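厨房小栏|灶台边上的纸板,到底要不要留

分享 385 评论 200

又到了大家翻出收纳清单的时候。上一期转载了Stutimine那篇《台面清零法》,说台面上东西越少,做饭越快。我照例不太信。文章配的厨房干净得能当展厅,看不出有人在里面炒过一盘菜。Misisgate这边的厨房多半不长那样:灶台紧挨着操作台,油盐酱醋伸手就够,墙边再塞点舍不得扔的东西。 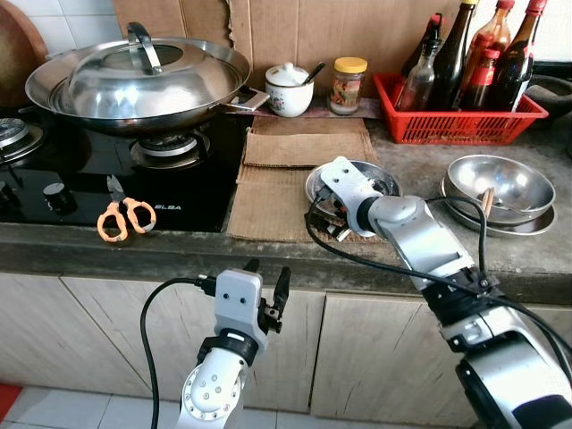
本页最后修改:九月

先说纸板。拆开的纸箱铺在台面上,再竖一大张靠墙挡油,这种做法很多人家都有,《台面清零法》把它列为“第一个该扔的”。我不同意扔,可也不赞成把它夸成什么妙招。纸板吸油,脏了揭掉换一张,确实省擦墙的工夫。问题在于它不会提醒你该换了。多数人换第一张时很勤快,到第三张就能拖上一个季度,底下一层渗了油,和台面粘在一起,到头来铲得比擦墙还费劲。还有一条更要紧:竖着的那张要离火远一点,宁可挡得少些。拿不准的话,炒菜时先把它抽走。

再说调料。红塑料筐装酱料瓶,我挑不出大毛病。瓶底流下来的酱油都积在筐里,整筐端走冲一冲就行,比一格一格的旋转架好洗。Grondley的旋转调料架卖200多,送到编辑手里试了一阵,高瓶子放不进去,矮瓶子转到后面又看不见标签。一只塑料筐几个钱?至于“按使用频率排列”这类建议,听着有道理,家里只要有两个人做饭,排好的顺序当天晚上就乱了。不如定一条简单的:高瓶在后,矮瓶在前,空瓶不许回筐。

糖罐里插着勺子,也常被人批评。我的看法是,盖子盖得严就别管它。南边潮气重,糖结不结块要看盖子,跟勺子关系不大。剪刀倒该管一管。顺手搁在灶台前沿的厨房剪刀,谁都放过,我也放过。靠火近不说,转身时袖口一带就下去了。墙上钉个钩子,两分钟的事。

接着说水槽。Aoki的册子里写,水槽旁边必须留出900毫米的空台面,否则“动线不成立”。老房子哪来这900毫米?真按这个数去改,灶台得搬到阳台上。

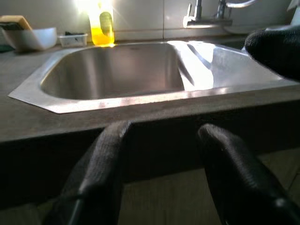
水槽边上留不留空地我不在乎,我在乎的是洗完的碗放哪儿,你们讲了三期台面,一次也没讲过沥水,读者“北窗”来信这样写道。信里还说,家里试过沥水架、沥水垫和搭在槽上的卷帘,最后用得最久的是一块旧毛巾。

这个批评我接受一半。沥水确实该讲,下期补上。旧毛巾我有保留:它吸满水之后就是一块湿布,碗倒扣在上面,里面照样闷着。不锈钢的碗盘擦干再摞,花不了多少时间,摞起来也稳。带着水摞,第二天拿出来碗底一圈水印,又得重洗。卷帘我用过,放碗可以,放锅就往下塌,广告里倒是从来只放两只杯子。

也有人问,清台面之前要不要先把柜子腾出来。按Stutimine的说法,地柜应当“消化”掉台面上的一切。这话我最怀疑。地柜深,东西推进去,人得蹲下来够,蹲过两回就懒得放回去了。结果是台面空了一个星期,然后什么都回来了,柜子里还多出一批没人记得的瓶罐。

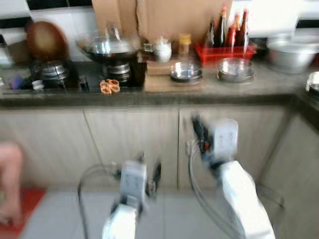

我自己的分法很土,只看当天会不会用。当天用的留在外面,隔几天用的进柜子靠门的位置,一个月碰不到一回的,先问问还要不要。照这个分法,炒锅和小汤锅就让它们待在灶上,盖好盖子,没必要每顿饭后收进去再搬出来。圆木板靠墙立在灶后面,我也不反对,立着总比平放着占地方强,只是炒菜时油点会溅上去,开火前挪开为好。灶台前沿则尽量别放杯子和小瓶,那块地方本来就窄,端锅时手腕要从上面过。地柜门前铺红垫子的,记得常掀起来看看背面,打滑的垫子比没有垫子更麻烦。

有读者建议我们办一次“清台面打卡”,拍前后对比。我没答应。对比照拍的是当天下午,我想看的是过了一个月、有人刚做完晚饭的样子。愿意寄这种照片来的,欢迎,不必收拾。下期讲沥水,手头有用坏了的沥水架,也请写信说说是坏在哪儿的。

评论 200 收藏 分享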